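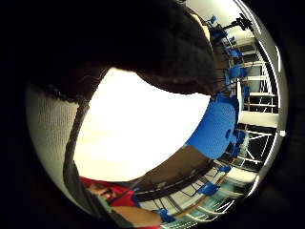

Annatjie Kekana fand schon beim ersten Durchsehen, man könne sich die Handkamera sparen, wenn sie die halbe Zeit doch nur Finger filme, und ehrlicherweise hatte ich dem an dem Nachmittag wenig entgegenzusetzen. In Abbildung 3 nimmt die Hand oben so viel Platz ein, dass vom gegriffenen Ding bloß ein blaues, poriges Stück übrig bleibt, und direkt darunter ist alles fast weiß ausgebrannt. Trotzdem habe ich die Kamera drangelassen, und in diesem Abschnitt geht es darum, was sie uns im Vergleich zur festen Kamera gebracht hat (mehr, als ich dachte, aber an anderer Stelle!).

4.2 Handkamera gegen feste Kamera

Verglichen haben wir zwei Wege, die Lage der Hand beim Greifen zu schätzen. Weg A nimmt das Fischaugenbild der Handkamera und verfolgt darin markante Punkte im Raum. Weg B nimmt die feste Kamera am Arbeitsplatz und liest die Marker auf dem Würfel ab, der oben auf der Handeinheit sitzt. Beide Kameras liefen mit 30 Bildern pro Sekunde, und beide Wege gingen durch denselben Regler, den wir intern Jisero nennen und der schon in Abschnitt 3 vorkam. Insgesamt sind 179 Griffe in die Auswertung gegangen. Was beim Start der Aufnahme schon schiefging, ist vorher rausgeflogen, die Liste liegt bei den Rohdaten.

Mein Tipp vorab war, dass Weg B haushoch gewinnt. Ein Würfel mit Markern auf mehreren Seiten ist nun mal dankbar, irgendeine Seite schaut fast immer zur Kamera, und die Geometrie kennt man auf den Millimeter, weil man sie selbst ausgedruckt und aufgeklebt hat. Solange die Hand über dem Tisch schwebt, stimmt das auch. Die Kurve ist dann so glatt, dass ich erst an einen Fehler im Filter geglaubt habe. Spannend wird es beim Eintauchen in eine Kiste: Dreht jemand das Handgelenk stark ein, bleibt oft bloß eine einzige Seite übrig, und die sieht die Kamera dann auch noch sehr schräg. Die Schätzung kippt zwischen zwei möglichen Lagen hin und her, ein altbekanntes Ärgernis bei flachen Markern, und unser Regler folgt diesem Gezappel leider brav.

Weg A hat das umgekehrte Problem. Das Greifgut sieht man kaum, die Belichtung säuft bei hellen Flächen nach oben ab, aber am Rand des Fischauges steckt erstaunlich viel Raum: Stühle, Geländerstreben, Fensterrahmen, lauter Kanten, die stillhalten. Genau davon lebt die Verfolgung. Thandeka Sithole hat deshalb vorgeschlagen, die Bildmitte einfach zu maskieren und nur den Ring außen herum auszuwerten. Ich war skeptisch (wer wirft schon freiwillig die Mitte weg?), habe es dann über ein Wochenende eingebaut und war am Montag ziemlich kleinlaut. Die Sprünge, die vorher bei jedem Schließen der Finger auftauchten, waren deutlich seltener.

Ein Wort zur Zeit. Die beiden Kameras haben keine gemeinsame Uhr, wir gleichen sie über eine kurze Klatschbewegung am Anfang ab. Beim alten Skript namens Udstead lag der Versatz in einzelnen Aufnahmen bei 300 Millisekunden, und da vergleicht man dann fröhlich eine Hand, die noch greift, mit einer, die längst wieder oben ist. Alle Zahlen in Tabelle 2 sind mit dem neuen Abgleich gerechnet. Wer unsere Vorabfassung vom Dezember noch herumliegen hat, bitte die Tabelle dort nicht mehr benutzen.

Abbildung 4 gehört zu Weg B, aufgenommen mit der festen Kamera. Der Markerwürfel zeigt ihr drei Seiten, zwei davon gut lesbar und die obere recht flach, rechts von der Hand auf dem Tisch steht die Kiste mit dem Stofftiger. Mit so einem Blick auf den Würfel kann man gut arbeiten.
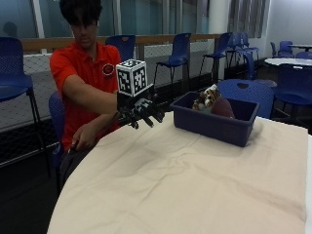

Warum nicht gleich beide Wege zusammenrechnen?

Das haben wir probiert, und die gemischte Schätzung war besser als jede einzelne, nur läuft sie bei uns bisher nicht in Echtzeit.

Für den laufenden Betrieb schalten wir darum vorerst um. Sind mindestens zwei Würfelseiten erkannt, gilt Weg B, sonst Weg A. Damit es an der Schwelle nicht flattert, muss der Zustand 5 Bilder lang gleich bleiben, bevor gewechselt wird. Den Wert habe ich von Hand eingestellt, eine saubere Suche darüber fehlt noch. Beim Umschalten selbst gibt es einen kleinen Ruck, den wir über eine Überblendung wegbügeln. Das klappt bei langsamen Bewegungen prima, bei schnellen sieht man ihn in den Kurven nach wie vor, und wie sehr er den Greiferfolg stört, untersuchen wir in Abschnitt 4.3 mit dem zweiten Regler, Arellano.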